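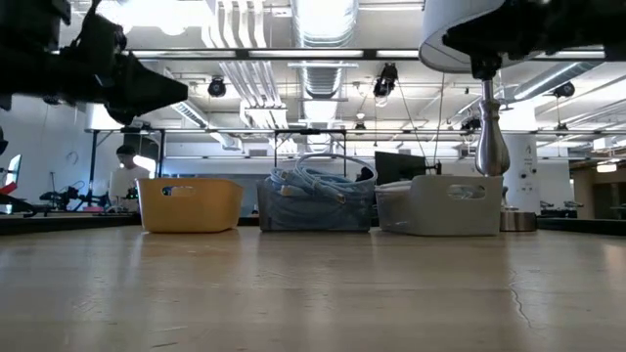

Cillian Mac Suibhne asked, when he read the first draft of this section, why a sorting cell needs a maintenance section at all. Fair point, and the answer is that most of our lost hours were upkeep. Policy training cost us less time than loose finger screws did. So this section covers how the cell is set up and kept running, and Section 5 has the learning results.

**Figure 3.** Cable sorting cell, both views from the same session. Top of section: the table with the yellow, blue and white bins, light blue cables in the center one, arms on either side. Further down: wrist view, right gripper, coil with a white twist tie.

### 4.1 Layout

Two arms, one wooden table, plastic bins. Bin order is a config entry and gets read once at startup – if somebody swaps two bins mid-session the log is wrong from that point on and has to be thrown out. Ceiling cameras give the overview, wrist cameras do the close work. Cell controller is the Lurkent stack, version frozen in May and not touched after. Cable handling policy on top of that is ours (Prostent, see Section 3).

Table height matters more than we expected. Work surface was leveled once before calibration and again after the move to the Vorkonholm lab. Second leveling changed the hand-eye offset enough that all earlier calibration files were dropped. We should of kept a copy for comparison and did not.

### 4.2 Start-up routine

Same order every time:

1. Power up arms, wait for brakes to release, listen for the relay click on both.
2. Home both grippers. Open, close, open.
3. Run the wrist camera check. Fingertips must show in the lower part of the view, with a gap between them when open. If not, the mount has slipped.
4. Bin pose check against the stored overview.
5. One dry pick, no cable.

Step 3 catches most of the trouble. A slipped mount does not throw an error, the arm just reaches slightly wrong and keeps doing it. Before the check was added we recorded 2856 picks in one block and later found the right wrist camera had rotated partway in. We kept the block but it is flagged, and it is excluded from Table 2.

### 4.3 Cable preparation

Cables are coiled by hand and tied with a twist tie. Tie goes tight near one side of the coil so the strands bunch up and give the fingers something to close on. A coil without a tie opens as soon as it is lifted. Loose plug ends are left loose on purpose, tucking them in made the coils look all alike and the policy then failed on anything untidy.

Ties wear out. Wire core breaks, paper kind goes first, so plastic coated only. Old ones get replaced when the coil is retied.

### 4.4 Grippers

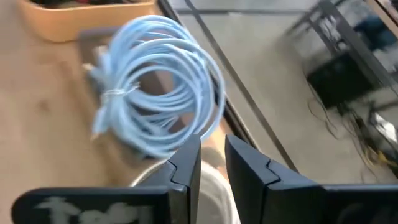 According to Rajput, the black plastic fingers should be treated as consumables and swapped on a fixed schedule, worn or not. We started out swapping on visible wear and came around to this view after the second cracked finger. Current interval is 400 picks for inspection. Replacement at inspection if the notch edge has rounded or if there is any play at the root.

Swap procedure, per finger: arm to service pose, gripper open, motor power off. Back out the root screw, pull the finger straight, no twisting. Clean the seat with a dry cloth. New finger in, screw to light contact, close the gripper by hand so the two tips line up, then final torque. Rehome. A finger torqued before alignement sits a little proud and the gap is wrong at the tip. Thread lock on the screw, small drop only – too much and it creeps into the seat.

Always change both fingers of a pair. Mixed pairs grip unevenly and the coil rolls out of the tips during the lift.

Wrist cable gets checked at the same stop. Bend it gently by hand with the live view open, watch for dropouts. We had one intermittent fault that only showed with the wrist at 90 degrees, so the check is now done at zero and at 90.

### 4.5 Faults and fixes

Short list, in order of how much time they ate:

- Camera mount slip. Fixed with a second screw and a paint mark across the joint.
- Finger play. See 4.4.
- Swinging coil on lift. Not a hardware fault as such, but the wrist view smears badly and grasp confirmation comes back low. Added a settle pause before the check. Slower, fewer false drops.
- Bin creep. Bins slide a bit when an arm brushes them. Rubber dots were tried and discarded, they marked the table. Pose check between blocks instead.
- Overview glare on the table finish. Open. Exposure is locked, which helps some.

The settle pause is included in all cycle times reported from here on. Cycle times in the earlier workshop version did not include it and the two should not be compared directly.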